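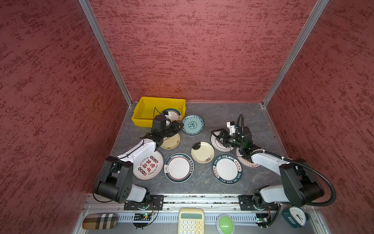
Pluvcombe Mixed Plates
Data card and README

Version 5, 18 August 2020
Maintained by Mieke Maes and Alvar Engström
Questions about pattern codes: Magdalini Bakalis

Summary

Pluvcombe Mixed Plates is a set of written records on odd restaurant and household plates, and on how they are put away. It holds 800 plate records and 2000 placement notes. A plate record covers one physical plate: shape, ground colour, rim, decoration, lettering, condition. A placement note covers one instance of a plate being moved from a flat surface to a storage container, or left where it was.

The plates do not form a service. Most were bought as singles or short runs from the Dewulf clearance stock in Cliromville, and the remainder came out of kitchen cupboards. Sets of matching plates were split before recording and given separate identifiers.

What changed in version 5

Rim colour and rim line are now separate fields. In earlier versions a navy rim with a red line at its edge was entered as "navy/red", which could not be told apart from a rim painted in two bands.
"Dish" has been added as a value of the form field. Shallow pieces with a continuous curve and no distinct rim were previously entered as plates.
Lettering is stored as read. The older files contained translations made by several hands, and these have moved to the notes column.
Records with no ground colour have been removed.

Files

plates.csv — one row per plate
placements.csv — one row per placement note
patterns.txt — pattern codes with a short definition of each
corrections.txt — errors reported since version 4, with the initials of whoever fixed them

All files are UTF-8. Fields are separated by semicolons, since commas occur freely in the decoration field.

Fields in plates.csv

plate_id
Letter P and a number. Identifiers are not reused after a breakage.

form
plate, dish, oval, unclear. "Oval" is only entered when the piece has been seen flat and from above. A round plate standing at an angle looks oval, and this accounts for most of the form errors corrected so far.

ground
white, cream, other. Off-white goes under cream. Ground colour is judged on the unpainted part of the face, away from any bright reflection, where a cream glaze can pass for white.

rim_colour
The main colour of the painted rim. Empty if there is none. Dark teal and dark green are kept apart, and so are dark green and navy. When two recorders disagree, both values are entered with a slash.

rim_line
A thin line at or just inside the edge, with its colour. A plate may have a rim line and no rim colour.

decoration
Free text, lower case, no full stops. Entries start at the rim and work inward. Typical entries are "floral band, medallion in centre", "brushstroke blot near rim, small ink plant opposite" and "small bowl with steam".

lettering
Copied as it stands, including capitals. Repeated text is entered once and followed by (rep). Thus HAO SHI HAO WEI running round a green border is entered as HAO SHI HAO WEI (rep). Chinese characters are entered as characters where legible and as [zh] where not.

condition
Free text. Scratches, chips, crazing, worn print. Fine scratches in the glaze are entered only if they can be seen at arm's length under the work lamp.
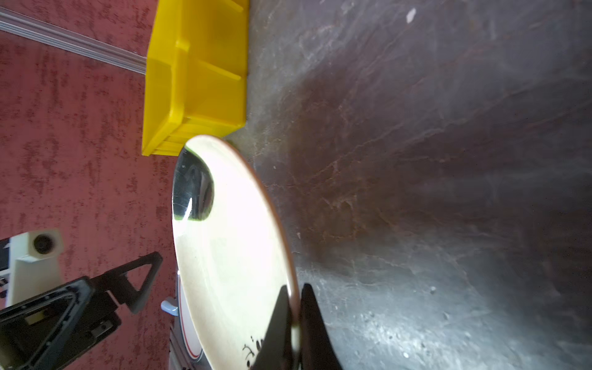 Cream plate, thin brown rim line. Dark green patch on the face, small black painted decoration near the edge. Fine scratches in the glaze.

Fields in placements.csv

note_id
Letter N and a number.

plate_id
Refers to plates.csv. Empty if the plate could not be identified from the side that was showing.

start
flat, leaning, on edge, stacked, overlapping. "Overlapping" means that part of one plate rests on another without the two being centred. If the centres are close, use stacked.

container
Described by colour and material only, for example "yellow plastic". Names such as tray, bin, tub and crate were used loosely in the early notes and have been dropped.

end
in, partly in, against, out. A plate with its lower edge in the container and its face resting on the container's front is "partly in". A plate that only touches the outside is "against".

face
The direction of the decorated side at the end of the note: up, down, front, back, unclear.

remark
Anything the other fields cannot hold. Roel De Bruijn's remarks are in Dutch in the first part of the file and have been left so.

Recording conventions

1. Enter what is showing. If part of a plate is hidden, describe the visible part and put (part) at the end of the decoration field. Do not complete a pattern from a similar plate.
2. Two plates of the same design get two records. Copying the text from one to the other is allowed only after both have been looked at.
3. Dark colours are named under the lamp. Navy, dark green and near-black are the usual confusions. "Nearly black" is an accepted value.
4. A mark is decoration if it is under the glaze or clearly painted. Stains belong in condition.
5. Logos are described and not identified. The name of a restaurant is entered only if it is lettered on the plate.

Pattern codes

Codes are three letters and follow the list drawn up by Magdalini Bakalis for the Fesamell inventory. They were made for plates sold by the box and fit singles less well. BND is any continuous decorated band at the rim, floral or geometric. MED is a central medallion and may be combined with BND. INK covers loose brush decoration in black, including plants, blots and dabs. TXT is for plates where lettering is the main decoration, and should not be used where a few small characters accompany something larger. PLN is plain apart from a rim line.

A plate can have several codes, written in alphabetical order with a plus sign between them. The order says nothing about how much of the face each one takes up.

Known problems

The INK code is too broad. Wilma Baert has proposed splitting it into plants and abstract marks, but many small dishes have one of each and would need both codes anyway. The split is on hold.

Diameter is missing. It was measured in the first version with a tape laid across the face, and repeat measurements on the same plates differed too much to keep. The column was withdrawn in version 2 and will return once the plates have been remeasured with a sliding gauge. Planned for September.

Rims described as "brown" include some that run to pink or red under certain light. The value has not been checked against the plates themselves for the first 20 records.

Condition was entered by whoever was present, and the threshold for a scratch has drifted. Treat early entries with care — an empty condition field there means that no one wrote anything, and the plate may well be worn.

Suitable uses

Testing cataloguing schemes for unmatched crockery. Comparing how different people name the same dark rim. Studying which plates end up leaning on a container's edge and which go fully in.

The set is of little use for valuation or dating. Makers' marks on the underside were not recorded, and no attempt was made to establish where the plates were produced.

Corrections

Send the plate_id, the field, the present value and the proposed value. One correction per line. Proposals to rename a colour across the whole file should go to Alvar Engström before anything is changed, as the older placement remarks refer to plates by rim colour.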